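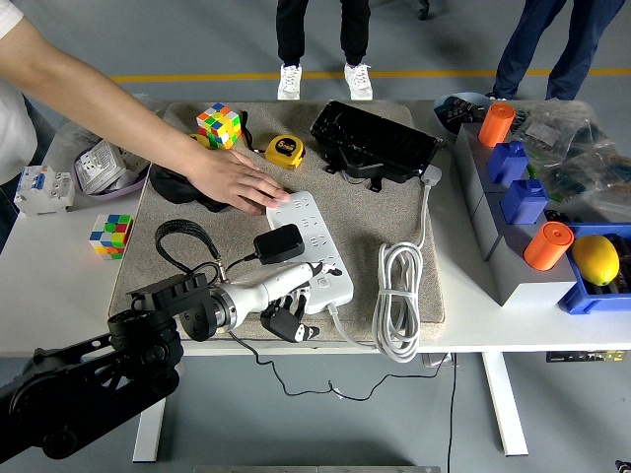 Too many of our demos look the same, was the word from the Ranis side when the last batch came back, and the policy has simply learned where the table is. Fair point! I grumbled for an hour and then went and watched thirty minutes of our own playback and yes, almost every approach comes in from the same angle at the same speed. So Wednesday's session was all about fixing that, and I think it went really well, so I'm writing it up while it's fresh.

Wednesday, notebook, power strip task

Started 9:15. Goal for the block: contact-rich stuff around the power strip and the adapter. Reach to the strip, settle the fingers next to it, get a hold on the adapter, pull, put it down on the mat. Then the same thing backwards, which is much harder and much more fun.

What we changed compared to last time:

Strip goes down at a new angle every five episodes. Before, we kept it square to the mat, and the model got very good at square and hopeless at anything else. Diagonal is the nastiest one because the wrist has to roll before the fingers come down, and if you roll late you bump the adapter with a knuckle.

Someone steadies the far end of the strip with a flat hand. I was against this at first (I wanted the robot to cope alone) but a one-handed pull just drags the whole strip across the carpet. With a person holding it we get clean pulls, and we also get a human hand in the data, which Kaneko has been asking for since May. Tagged as "assisted" in the episode notes. Please don't forget the tag, I had to go back and fix a bunch.

Clutter stays on. Rubik's cubes, tape measure, the basket with the sockets and switch plates, the stepped stand with the orange cylinders and blue blocks, the lemon in the blue bin. None of it belongs to the task and we want the policy to learn to leave it alone. Shuffle between blocks, not between episodes, otherwise the resets eat the whole morning.

Numbers for the day: 200 episodes attempted, 105 of them assisted. Running total for the task is now 539, counting the older square ones. I'd keep those in for now and weight them down in training. Cuvix can do that from the config, no need to re-export anything.

Things I noticed while teleoperating:

The fingers like to start curling too early. You see the adapter, you want the adapter, and your own hand is already closing before the wrist is anywhere near. On playback it reads as one smeared motion with no clear point where reach ends and grasp begins. I tried pausing for a beat beside the strip with the fingers curled down, then moving in, and those episodes look SO much cleaner. The downside is the policy might learn the pause as well. I'd rather have it and trim it later. Worth a small side-by-side.

Cables are the real story of this task. The adapter lead makes a loop that springs up when you least want it, and the coil of cord on the side of the mat slowly creeps toward the edge and pulls on the strip. I left it creeping on purpose for the last block. Got some lovely recoveries out of that - one where the strip slid a little mid-pull, the person's hand followed it, and I corrected the wrist and still got the plug out in one go. Kept, obviously, and starred in the log.

Failures: keep them too. I've been lazy about this and used to hit delete whenever I fumbled. From now on a miss followed by a retry is one episode, marked "retry", and only a real fault (tracking lost, arm stopped, operator walked off for coffee) gets thrown out. We had 2 real faults all day, both tracking, both before ten.

Glove calibration: redo it after lunch, always. Thumb offset had drifted and the first ten afternoon episodes have the thumb landing wide. Usable, but I marked them.

Language labels: we need to agree on wording. I've been writing "unplug the black adapter from the white strip", the Bultex template says "remove plug". I like the longer one, and having both in the set can't hurt, so for the moment half and half, alternating by block. If somebody has strong feelings, write them in the margin here.

Reinsertion is still slow. My best run is decent, my average is painful, and you lose sight of the prongs at the exact moment you need them. Idea for next time: start from half seated and only collect the final push, then move the start position back bit by bit. I really want to try this one, it would give us loads of short episodes on the hard part.

To do next session:
- strip at diagonal again, mirrored
- swap who steadies the strip, and vary the sleeves (all short so far)
- try pause / no pause, same operator, same block
- half-seated starts for reinsertion
- second adapter, different shape, if there's one in the drawer
- upload to Cuvix before leaving, the transfer took till 18:40 this time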